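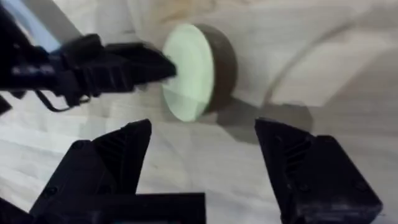

A round piece with a pale mint green face, on white cloth.

Pushpa Bhatt bought the long table secondhand in December, when the Humden workroom still had folding tables and not enough of them. She paid $90 for it and got Harsh Jaiswal to help carry it up the stairs.

"It took us 50 minutes," she says. "We had to stand it on end at the landing and think about it for a while."

The table is butcher block, light in color, and it has been in use nearly every day. Bhatt oils it when it starts to look dull. She doesn't sand it.

"Harsh wants to sand it. I said you can sand the one you buy."

Smaller things usually go on a cloth first. Bhatt keeps a stack of plain white ones on a shelf by the door and has no interest in ironing them.

"White is easiest for me. If you put a pale green thing down on pale wood, you have to look for it. On white I see the edge and the shadow right away. The wrinkles don't bother me."

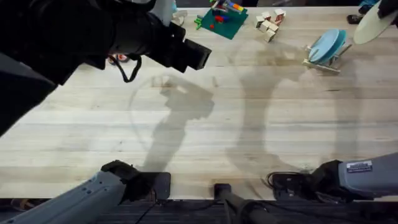 The butcher-block table at Humden. Smudges and stains show in the pale wood.

Asked about the marks on the table, she says she can explain a few of them. Some go back to the previous owner. Others she puts down to cups.

"I asked people to use coasters. I bought five. I think there are two left."

Jaiswal has offered to build a second table to match, 54 inches long, for the wall under the window. Bhatt has measured the space and told him to go ahead, as long as it comes up the stairs in pieces.

"He can put it together in the room," she says. "I'm not doing that landing again."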